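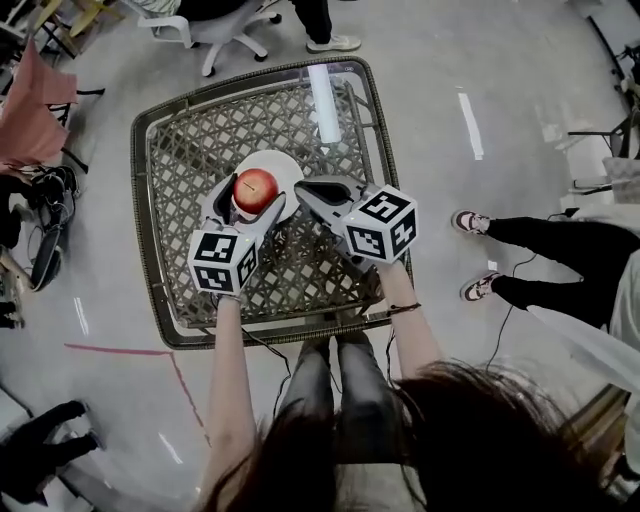 A red apple on a white plate, on a square woven side table.

Marius Mocanu has managed rentals in Taltarden for long enough to have seen most kinds of lease go wrong. The trouble usually starts before move-in, he said, when people sign for a furnished apartment without reading the inventory.

"They read the rent and the dates," he said. "The inventory is at the back, so they skip it. Then they move out and we are arguing over a lamp."

Mocanu looks after 68 apartments for Hirnix, most of them one-bedroom units near the old rail yard. When he started, nearly all were rented empty. Now most come with furniture, and he expects that to continue.

"People move for work and they don't want to haul a couch up the stairs," he said. "I understand that. But a furnished place costs more every month, and after two years you could have bought the couch."

He suggests asking for both prices. Some owners will take the furniture out for a tenant who wants a longer lease -- though they rarely offer it in the listing.

Lok-yiu Cheung rented a furnished unit in the Ondton building last July and is now looking for an unfurnished one. She has no complaints about the apartment itself.

"The bed was fine, the kitchen was fine," she said. "I just kept buying my own things and then I had nowhere to put theirs. The lease said I couldn't store anything in the basement."

That clause is common, according to Mocanu. He tells tenants to get permission in writing before moving any listed item out of the apartment, even to a friend's garage.

On deposits, he was brief. Walk through with the inventory in hand, write down every scratch, and have both sides sign the same copy. He allows new tenants 4 days to send corrections. Other managers want them at the walk-through.

Asked what he would change about the local market, Mocanu said he would like to see heating costs printed in every listing.

"A cheap top-floor place can be an expensive one by the end of winter," he said. "Ask for the old bills. If the owner won't show you, keep looking."

Cheung has seen 2 apartments so far and has a third viewing booked.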